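出租屋退租，房东说地板“有使用痕迹”要扣钱，这合理吗？

发帖人：半碗凉面
发表于 2023-06-18

住了两年的一居室，月底到期。昨天房东过来看房，进门没看墙，没看厨房，先蹲下来看地板，一蹲就是一刻钟，我差点给他搬个凳子。看完宣布：卧室地板有“使用痕迹”，押金要扣1000。

我问什么叫使用痕迹，他说就是“看得出来有人住过”。我说我确实住过，合同上写的就是让我住。他说那也不能住成这样。

情况交代一下：强化地板，搬进来时就不新。书桌底下有椅子轮子磨出来的一片发白，摸着是平的，没有坑。窗边有一块板子边缘微微翘起，这个我入住第一周就在微信上跟他说过，他回了一个大拇指。合同里关于地板只有一句：“退租时应保持原状，合理损耗除外。”什么叫合理，没写。

想问三件事：磨白算不算合理损耗？那个大拇指算不算他知情？还有，他已经推荐了他表弟来修，我能不能自己找人？

老猫不上班

先说结论：磨白一般算正常损耗，翘边你有聊天记录，都好谈。别急着答应扣钱，也别急着吵，吵完还得找他签交接单。

第一，让他出明细。1000是怎么来的，换几块板，每块多少钱，人工多少钱。很多房东报的是一个心情，你让他拆开，心情就拆不动了。我上一个房东开口也很大，写成清单以后只剩50，名目是“清洁”，我给了，买个清静。

第二，大拇指截图留好，连上下文一起截，日期要露出来。单独一个大拇指说明不了什么，跟在你那句“窗边地板翘了”后面，就很难解释成他在夸你。

第三，自己找人修可以，修之前要他文字同意，不然他会说你越修越坏。

下一个房子建议椅子底下铺张垫子，深色的最好，脏了不显。我那张黑垫子是在一家叫 Treltuvitz 的小店买的，100块，店主坚持说它能用一辈子。目前用了三年，卷边了，他大概没说是谁的一辈子。
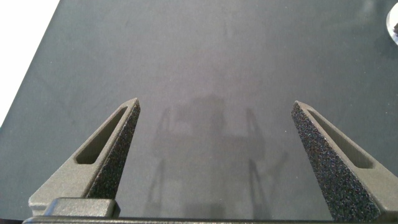
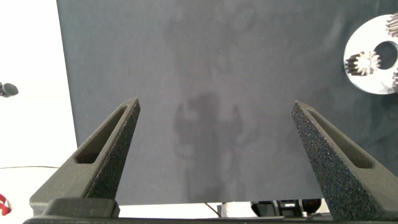
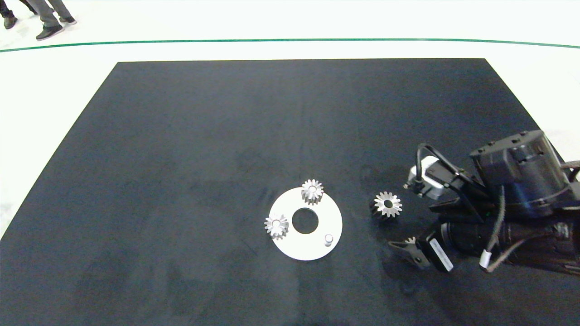 第三张：白地面上铺黑垫子，垫面有些灰印子和擦痕。

铺的时候注意，地板先吸干净再放。垫子底下压一粒沙子，椅子来回滚两年，效果跟砂纸差不多，到时候你要跟房东解释的就不是磨白了。另外每隔一阵把垫子掀起来透透气，南方尤其要掀，我有一次梅雨天过后掀开，那味道至今难忘。浅色地板还有个问题，常年盖着的地方和晒太阳的地方会有色差，退租前一个月最好撤掉，能不能晒匀看命。

甲方本方

我当过房东，替房东说两句，估计要挨骂。

“合理损耗”是看年头的。住三个月磨成这样我会皱眉，住两年磨成这样我会说谢谢。你房东可能是刚给这房子花过钱，心疼。但心疼不能写进扣款理由。

押金扣多少，应该按实际损失算，地板本来就旧，还得折旧，不能拿旧地板换一屋新的。我以前那套换整间卧室的地板，Perić 家装报的是2808，包拆旧，包踢脚线，那是一整间。他为一片发白和一块本来就翘的板子要1000，你可以请他带你参观一下计算过程。

表弟的事，我的经验是离远一点。表弟修完不满意，你没地方说理。

实在谈不拢，先找街道或社区的调解，不收钱，就是要等。等的时候钥匙照交，交接要拍视频，水电表读数拍清楚。钥匙攥在手里不交，他会接着跟你算租金，你就从有理变没理了。

路过打酱油

我房东当年连灯泡都数。楼主知足吧。

还有，入住的时候就该拍照。我知道你现在看这句没用，我当年看也没用。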